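Section 4 applies to the Irkside Cabello domestic water softener, single-tank and twin-tank versions. Read Section 3 (Choosing a position) first. Plumbing work on the rising main must comply with local water regulations.

## 4 Installation and first start

### 4.1 Before you begin

Check that the carton contains the following. Missing parts should be reported to the dealer before any pipework is cut.

- Softener cabinet with lid and salt well
- Control head, fitted to the resin tank
- Bypass assembly with three lever valves
- Two flexible hoses with washers
- Drain hose, brine overflow hose and hose clips
- Plug-in transformer
- Hardness test strips in a sealed foil sleeve

You will also need a pipe cutter, two adjustable spanners, PTFE tape, a torch, a bucket and dry cloths. Salt is not supplied. Use tablet salt or block salt according to the version marked on the inside of the lid; the two are not interchangeable.

The cabinet needs a firm, level base and 400 mm of clear height above the closed lid for filling. In a kitchen, the usual position is the base unit beside the sink. If the shelf of the base unit is raised on legs, fit a support under the middle of the shelf. A full cabinet is much heavier than it looks in the showroom.

> **Caution:** Do not install the softener in an unheated outbuilding, or where the pipework may freeze. Frost damage to the resin tank is not covered by the guarantee.

### 4.2 Fitting the unsoftened tap

One cold tap must remain on the unsoftened supply for drinking and cooking. Take this branch from the rising main before the softener inlet. A separate small tap at the sink is the normal arrangement. Outside taps should also be taken from the unsoftened side.

1. Turn off the supply at the internal stop valve and open the lowest cold tap to drain the line.
2. Mark the branch position on the rising main. Leave enough straight pipe after it for the bypass assembly.
3. Fit the tee and run the branch to the drinking tap.
4. If the tap is to pass through a stone or stone-effect worktop, have the hole cut by the worktop supplier. Hole saws intended for timber will chip the surface.
5. Fit the tap, tighten the back nut by hand and then by a quarter turn, and close the tap.
6. Label the branch "unsoftened" at the tee and again at the tap tail.
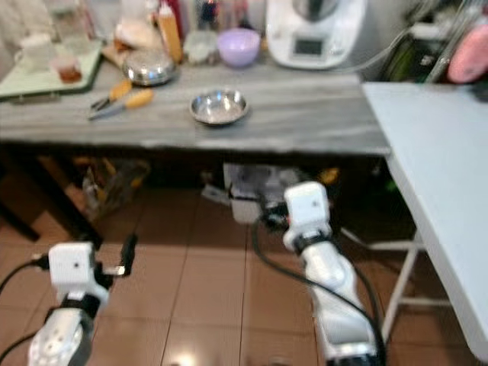

**Can the drinking tap be added later, after the softener is already running?**

It can be added at any time, provided the branch is taken from the rising main upstream of the bypass. The softener should be put into bypass and the supply turned off while the work is done, and the clock on the control head should be checked afterwards.

### 4.3 Connecting the bypass and hoses

The bypass allows the softener to be isolated without cutting off water to the house. It has an inlet valve, an outlet valve and a centre valve. In normal service the inlet and outlet are open and the centre is closed. In bypass, these positions are reversed.

1. Fit the bypass assembly to the rising main, arrow pointing in the direction of flow.
2. Set the assembly to bypass: inlet closed, outlet closed, centre open.
3. Restore the supply and check every joint. Leave the supply on while you connect the softener.
4. Fit a washer to each end of both flexible hoses. Check that no washer has dropped out before offering the hose up.
5. Connect one hose from the inlet valve to the port marked IN on the control head.
6. Connect the other hose from the outlet valve to the port marked OUT.
7. Hold the plastic port with one hand while tightening the nut with the other. Do not use PTFE tape on washered joints.

The hoses must run in a smooth curve. A hose that has kinked once should be replaced, even if it springs back.

> **Note:** On cabinets made for the Rilside twin-tank version the ports are in the opposite order. Follow the markings moulded into the head. Any drawing in an older guide should be disregarded.

### 4.4 Drain and overflow

The softener discharges waste water through the drain hose during regeneration. The overflow hose carries water only if the brine valve fails. The two must never be joined.

1. Push the drain hose on to the barbed elbow and secure it with a clip.
2. Run it to a standpipe or to the upper spigot of the sink trap. Leave an air gap of 20 mm between the hose end and the highest possible water level in the waste.
3. Secure the hose near its end. It will jump when the backwash starts if it is left loose.
4. Push the overflow hose on to the elbow on the side of the cabinet.
5. Run the overflow hose downhill all the way, through the outside wall, to a point where a discharge would be noticed.

The drain hose may rise above the softener if the mains pressure allows it. The overflow hose may not rise at any point.

### 4.5 Setting the control head

Plug in the transformer. The display shows the software number and then the time of day, flashing. If nothing is pressed for one minute the display goes dark; press any key to wake it.

1. Press SET. Use the up and down keys to enter the time. The clock is in twenty-four-hour form.
2. Press SET again. Enter the hardness of the incoming water, as found with a test strip or from the water supplier's published figure for your postcode.
3. Press SET again. Enter the number of people in the household. This sets the reserve.
4. Press SET again. Enter the regeneration time. The factory setting is 02:00 and suits most homes.
5. Press and hold SET until the display stops flashing.

The head works out its own capacity from these entries and counts down in litres as water is drawn. Table 4 gives two readings for checking that the entries have been accepted. They apply to a head that has been newly set and has not yet passed any water.

| Version | Hardness entry | Household entry | Display, litres |
|---|---|---|---|
| Single-tank | 18 | 4 | 1,790 |
| Twin-tank | 18 | 4 | 2,326 |

If your own entries differ from those in the table, the display will differ too. A harder supply gives a lower figure. If the display shows dashes, the hardness entry is outside the permitted range and must be entered again.

> **Note:** The twin-tank version does not use the regeneration time. It changes tanks when the count reaches zero, whatever the hour. The setting still appears in the menu and can be left alone.

### 4.6 Filling and flushing

This stage should be carried out in daylight if possible and with nobody drawing water elsewhere in the house. Appliances that fill automatically should be switched off.

1. Open the cold kitchen tap fed from the softened side. If it has an aerator, unscrew this first and put it aside.
2. Open the outlet valve on the bypass fully.
3. Open the inlet valve by a quarter. Listen for air moving through the resin tank.
4. When the sound of air has stopped, open the inlet valve fully and close the centre valve.
5. Run the tap until the water is clear. A yellow or brown tint is normal at first and comes from the new resin. Small amber beads are not normal; if they appear, return the softener to bypass and contact the service desk.
6. Close the tap. Check the hoses, the ports and the bypass with a dry paper towel.
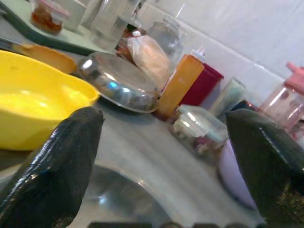 7. Refit the aerator.
8. Pour five litres of water into the salt well. This is done once only. The head meters its own water from then on.
9. Add salt up to the line moulded inside the cabinet and close the lid.
10. Press and hold REGEN until the valve motor is heard. Allow the cycle to finish without interruption.

During the cycle the display shows the stage and the minutes left. Water can be drawn from the single-tank version during regeneration but it will be hard. Check the drain hose at least once during the backwash stage, when the flow is greatest.

### 4.7 Checking the result

Test the water from the softened kitchen tap when the first cycle is complete. Dip the strip for one second, shake off the surplus and compare it with the chart after the time printed on the sleeve. A strip read late will show a false value.

Hot water will remain hard until the contents of the cylinder have been used. Scale already present in pipes and shower heads may loosen over the first few weeks, so clean the filters in taps and showers more often during this time.

If the cold water still tests hard:

- check that the centre valve is fully closed
- check that the tap under test is not on the unsoftened branch
- check that IN and OUT have not been crossed
- start a second regeneration and test again

Record the hardness entry, the household entry and the serial number on the card inside the lid. The service desk at Emidham will ask for all three. Requests for replacement cards and hoses should be marked for the attention of Baiba Jaunzems, Spares.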